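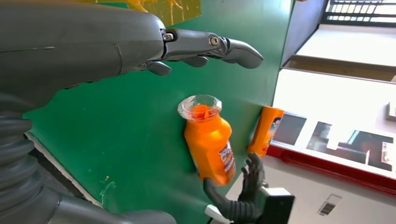
Gray hand, green surface, pointing right.

Left at the Thing That Burned Down

2020-01-16

A man in a rental car stopped me outside the post office this morning and asked how to get to the Barta trailhead. I have lived in Cleltside long enough to have opinions about its storm drains. I have driven to the Barta trailhead in every kind of weather. And I stood there on the curb with my mouth slightly open, like a fish being asked about tax law.

What I eventually told him was this: go down to the old creamery, take the left after it, stay on that until it feels like you've gone too far, and then go a little more. He thanked me very politely. He then looked at his phone, which he had been hoping to avoid, and drove off in the direction it told him. It was the correct direction. Mine would have worked too, provided he already knew where the creamery was, and also that it hasn't been a creamery since before I could drive and is now a place that sells hot tubs.

I've been thinking about it all day, mostly while I should have been doing other things.

How we do it in Cleltside

Every town has its own dialect for directions. Ours runs on the dead. You turn at the bank that moved. You go past where the elm was. There is a four-way stop on the north side of town that everyone over a certain age calls "the blinker," on account of a blinking light that was taken out when I was in middle school, and I have used the term in conversation with people who were born after the light came down. They use it too. They have no idea why. I once heard a kid at the library tell another kid to meet her at the blinker, and I felt the way I imagine birdwatchers feel.

The street names are no help. We have them, they're on the signs, and I'm told the fire department finds them useful. I could not name the street the grocery store is on. I have been going there weekly for most of my adult life. If you put a form in front of me and asked for the address, I would have to write "by the car wash," and hope.

The exception is Route 54, which everybody calls 54, and which is used as a unit of moral judgment as well as a road. Living on the far side of 54 is considered a choice. If you have to cross 54 for something, you mention it, and people are sympathetic.

My own record

I should admit that I am bad at receiving directions, which probably disqualifies me from complaining about giving them. There's a limit to how much I can take in, and the limit is two turns. After the second turn I am nodding, I am making a face of deep concentration, and I am thinking entirely about how well the nodding is going. By the time the person says "and then it's right there, you can't miss it," I have lost everything but the first left.

"You can't miss it" deserves its own paragraph. I have missed every single thing I have ever been told I couldn't miss. I missed a water tower once. It was painted like a peach.

The trouble is that you can't ask for it all to be repeated. You get one repeat. On the repeat you are supposed to say the turns along with them, like a hymn, and if you've still got nothing by the end of that, the decent thing is to say "Perfect, thank you," drive around the corner until you're out of sight, and ask somebody else.

I did this in Plaltelano, years ago, on the one truly foreign vacation I have ever taken. Plaltelano is a hill town with one road going up and, as far as I could tell, none coming down. I was looking for a bus stop. I asked a woman with a shopping cart, who gave me a long and beautiful answer in a language I had studied for 30 days from a library CD. I said thank you. I went around the corner and asked a man sitting on a wall, who gave me what was clearly the same answer. Then I went around the next corner and there was the woman with the shopping cart again, and she took me by the elbow and walked me there. It took 15 minutes. She didn't say a word the whole way, and I don't blame her.

The bus stop, for the record, was directly across from where I'd first asked.

The phone, obviously

Yes, I know. I have the phone. I use it constantly, and it is much better at this than anyone in Cleltside, myself included. It has never once told me to turn at something that isn't there anymore. Last February it did try to send me across the reservoir on a road that exists only in the sense that it once appeared on a map, but I consider that a bid to fit in.

What bothers me about the phone is that I don't learn anything from it. I drove to my dentist with the voice on for years after the dentist moved to the office park. Then one day the battery was dead, and I sat at the exit of my own driveway with no idea whether I was a left person or a right person in this matter. I knew the appointment time. I knew the dentist's views on flossing, which are strong. I did not know where the dentist was. I went right, in the end, and was late, and let them believe it was traffic. (There is no traffic. They knew.)

So at the start of this year I decided to do something about it, and because I am the kind of person who turns any small embarrassment into a project, I gave it rules. One trip a day without the voice. I can look at the map before I leave the house. I can't look at it again until I've either arrived or crossed a county line.

I am a couple of weeks in. I have crossed the county line once. It was nice over there. They have a better hardware store than we do, and I bought a hinge.

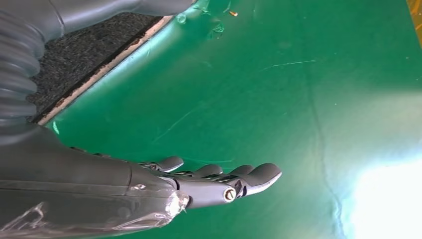 Some findings, such as they are

The first thing I noticed is that I have been living in a set of tubes. There's the tube to work, the tube to groceries, the tube to my sister's place, and I had honestly never thought about how any of them sat next to each other. A week ago I took a wrong turn coming home and popped out behind the Nirka bakery, which in my head is on the other side of the universe. It's four blocks from my house. I have been driving to it by way of downtown like somebody delivering mail. I sat in the car behind the bakery for a while and reconsidered a number of things, and then I went in and bought a poppy seed roll, so the morning wasn't wasted.

The second thing is that I don't really know left from right. I mean I know them, I could pass a test, but there's a delay. When I'm driving and someone in the passenger seat says "left," there is a small administrative process that has to be completed first, in which I picture holding a pencil. If they point, there's no delay at all. I just go. I've started asking passengers to point. Most people find this a reasonable request and then say "left" anyway, while pointing right.

This has led me to pay attention to how people point, and I can report that there is no standard. My father, when he was still giving directions, used the whole flat hand, like he was smoothing a bedspread. My sister uses her chin. There's a school of thought, popular among men leaning on trucks, that you point with whatever you're holding, so that I've been directed around this county by a coffee cup, a rake, and on one occasion a very calm chicken. And then there are people like me who point one way and look the other, checking for cars, so that the visitor gets two answers and has to pick.

The third thing is less flattering. I had always assumed I'd make a good guide to this place. I've been here forever, I like it, I'll talk about it until you edge toward the door. But when the man in the rental car asked me an ordinary question, I gave him a map of my own childhood, with the roads left off. He didn't need to know about the creamery. He needed to know to turn at the hot tubs. There is a sign that says HOT TUBS. It's enormous, and it lights up at night.

Trailhead, revised

In case he comes back, or in case you ever find yourself outside our post office with the same question, I went out this afternoon and drove it properly, with a notepad on the seat.

Go south on the street the post office is on. (It's Mill. I checked the sign.) Turn left at the hot tubs. Cross 54 at the stop sign, and take your time, because the trucks will not. Keep going past a church and then past a second church that looks like the first one's garage. After the second church it's 7 miles of not much. You will feel that you've gone too far. I'm sorry, I tried to think of a better way to put it, and I drove that stretch twice looking for one, but it's just how the road is. The lot is on the right, on the far side of a short bridge, and the sign for it faces the other way.

I did miss it the first time.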